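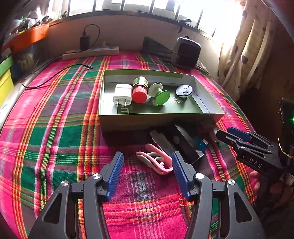
The bedspread on my bed, pink plaid and all its stripes.

So I finally caved and bought the Jilline plaid bedspread in July, after staring at it in my cart for 2 months. I'm a plain white sheets person, or I was, and my sister Rhiannon said it would look like a picnic blew in through the window. She was right and I love it!

It goes through the wash on cold with no drama. I do mine every Tuesday and the pink hasn't bled onto anything yet (I threw in an old pillowcase the first time, just to be safe). It does wrinkle if you leave it sitting in the dryer, so get it out fast or plan on a date with the iron.

The size is my one real gripe. I ordered the full and it hangs a good deal lower on one side unless I fuss with it every morning. My old Wumano quilt just sort of fell into place. Also the corners are square, so they puddle on the floor at the foot of the bed, and my toes find them at 6 a.m.

Warmth is fine for summer, on its own or over a sheet. Come winter I'll need a blanket under it. I paid 30 dollars on sale and I'd pay it again, but I'd size up.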